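I'd been meaning to talk to Rosalie Eder about her allotment plum jam for ages, and in the end it took a burst water pipe in Mildale to get the two of us sat down at the same time. She was waiting for the plumber, I'd brought a cake, and the phone was recording on the draining board.

Rosalie learned to make jam from her mother-in-law, in a kitchen with no thermometer and no scales. "She measured sugar by looking at it," she says. "I asked her for the recipe and she gave me a funny look and told me to come back in July." So Rosalie came back in July, every July, for eight years, and by the end of it she was the one stirring.

I wanted to know straight away whether she puts the stones in. (I do. My sister thinks I'm mad.) Rosalie leaves them in for the first boil and fishes them out with a slotted spoon when they float up. "You get a lot of them that way. Then you miss two and somebody finds them on their toast."

The plums come from a tree at the bottom of plot 21, which she took over from a man called Kenta Imai when he moved nearer his daughter. It hadn't been pruned in years and she was told to take it down. She didn't. Kenta still rings in the summer to ask how it's cropping, and she still posts him a jar, wrapped in a tea towel that he never sends back. "I've bought that man a whole drawer of tea towels!"

Last year was a bad one, with a late frost and then wasps. She got about 12 jars out of the whole tree and gave most of them away before she'd thought to keep any for the winter. I asked if she'd bought jam after that and she went quiet for a bit. "Marmalade," she said. "That's different."

We got on to sugar, and this is where I learned something, having used jam sugar all my life like a lamb. Rosalie uses plain granulated and warms it in the oven first, in a roasting tin, on the lowest setting. It goes into the pan quicker and the fruit doesn't sit about stewing. For the set she's still a cold saucer person. Spoonful on, wait, push it with your finger, and if it wrinkles you're done. Her friend Miyuki Morikawa gave her a proper sugar thermometer one Christmas and it's hanging on a hook by the cooker, looking very smart. "I use it for the bath when my grandson comes," Rosalie told me.

I asked about the worst batch. She knew at once. It was a damson one, made the evening before the show, and she'd gone to answer the door and stood talking to Ayane Wada on the step about hedges. "You know how she is about hedges. I could smell it from there and I still didn't go in, I thought it was next door's." The pan went in the bin, lid and all. She entered chutney.

And does she mind that her own children don't make it? She gave that some thought, cutting herself another bit of cake. "They eat it. I didn't make any either at their age, I was out. One of them will want to know, and then they can come in July and I'll give them a funny look."

The plumber turned up at that point, so the last of my recording is mostly a conversation about stopcocks. I did get a promise of a jar, though, and strict orders to bring back the lid as well as the glass - people always lose the lids, apparently.

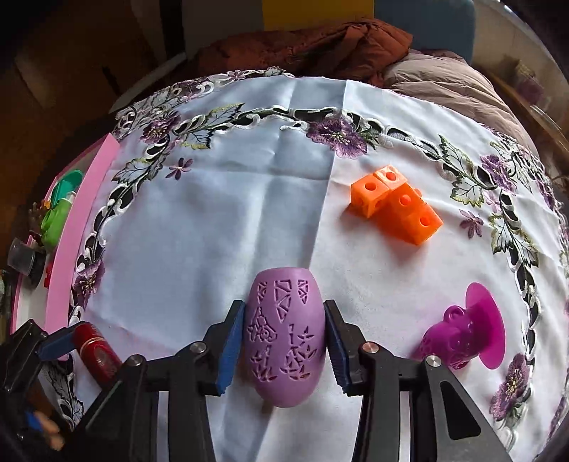
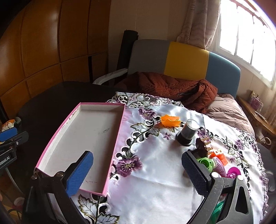
*Purple embroidered flowers on the cloth, in both pictures.*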